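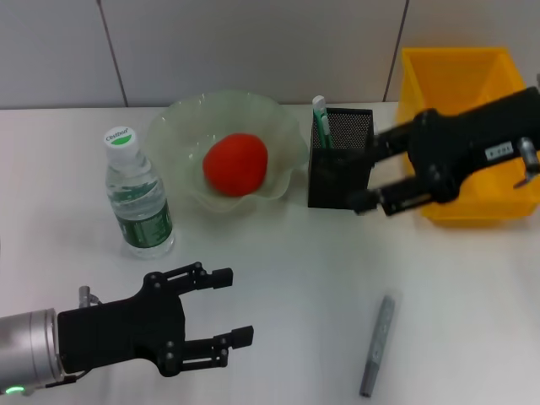
Mesh pen holder keeps tipping when stored in an open-front bin

Juwita Pillai
I keep a black pen holder and a yellow stacking bin on a white table against a tiled wall. The holder is tall and goes over whenever I stand it inside the bin. Is there a fix, or should it stay on the table?

Lewis
Leave it on the table. The sloped lip of an open-front bin gives a tall holder no support.
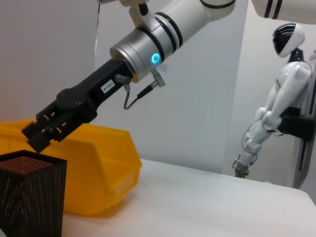 If it has to go in, lay it flat with the opening toward the back — pens out first. Otherwise put four rubber feet under it and keep it clear of the table edge.

Niveck
Mine holds more than 5 pens and never tips. Try a heavier one.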